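Stovlow Robotics Club – Spring Gallery: The Kitchen Chores Project

We are a student club with one big, slightly ridiculous goal: by June we want our two-armed robot, Oren, to wash up after our own meetings. Eleven of us signed up in the fall, and we have been filming, sorting, coding and arguing about sponges ever since. This page collects what the project looks like right now.

The idea behind it is simple enough. Before Oren can learn a chore, it needs to see people do that chore, over and over, from close to eye level, with both hands in view. So the first half of the year went into recording ourselves. We set a target of 100 good clips for each chore and started with the ones that looked easy on paper. Plates were fine. Mugs were fine. Then somebody suggested a vacuum flask, and we fell in love with the problem – so many small parts, and every one of them wants to be held in its own way!
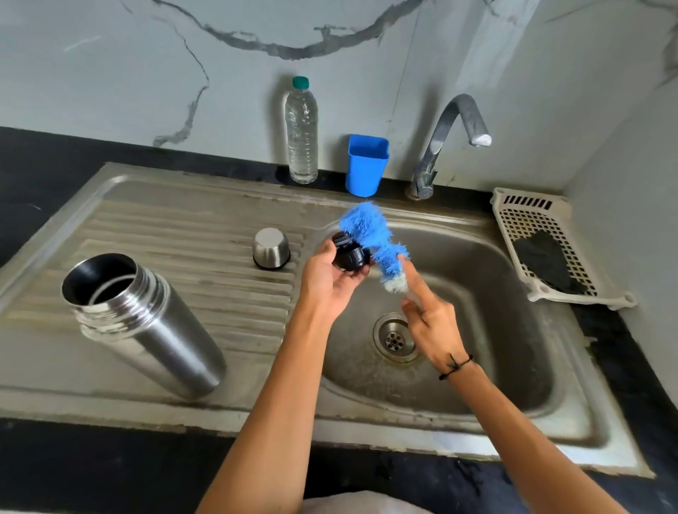 Words and captions by Hajnalka Bozsik, Stovlow Robotics Club
8 April 2025

The stopper, the blue bottle brush and two busy hands. Look at the left one: fingers curled around the underside, thumb pressing on top, while the right hand runs the index finger out along the brush handle. We spent a whole meeting talking about that grip.

The flask itself is on its side on the drainboard, with the little steel cup mouth-down next to the basin. Steel on steel is a terrific test for our object finder. It has to tell a polished cylinder from the ridged metal under it, and the reflections make that wonderfully hard.

Why the flask became our favorite

A plate is one object. A flask is a body, a cup and a stopper, and the stopper has threads and ribs that trap whatever was in there last. You can't clean it with one hand. One hand has to hold and turn while the other scrubs, and the two have to agree on how hard they are pushing. For a robot that is a huge ask, and it's the part our coding group is most excited about.

We label every clip by hand. Each one gets cut into short steps (pick up, hold, brush, turn, put down) and each step gets a note on what the left hand is doing and what the right hand is doing. New members always start with labeling, and I promise it's more fun than it sounds. You start noticing hands everywhere. I caught myself studying my grandmother peeling potatoes.

Where we are now

Plates and mugs are finished. The flask set is at 38 clips, so there is plenty of scrubbing left to do. If you'd like to record, bring your own flask, the more awkward the better. We want wide necks and narrow necks, dented ones, painted ones, and any stopper that comes apart.

Oren can already pick up a stopper from a dry table and hold it steady. Brushing is next. The first try sent the stopper across the room and under a cabinet, and the second one went under the same cabinet. The third stayed put, and there was cheering! We still need softer fingertips, and the mechanics group is casting a new set out of silicone with small ridges, copied from the way a fingertip gives a little when you press it.

The software side has a name now too: Faltia. It takes the labeled steps and suggests what Oren should do with each arm next. It's early days – Faltia is very sure of itself and often wrong – but when both arms move together for a second or two, it feels like magic.

Come and join in

You don't need to know how to code or solder. If you can wash a cup you can help, and we'll teach you the rest as we go. Recording sign-ups are on the sheet by the club room door. Please write down which flask you're bringing so we don't end up with the same model again and again.

More pictures will go up once the new fingertips are on.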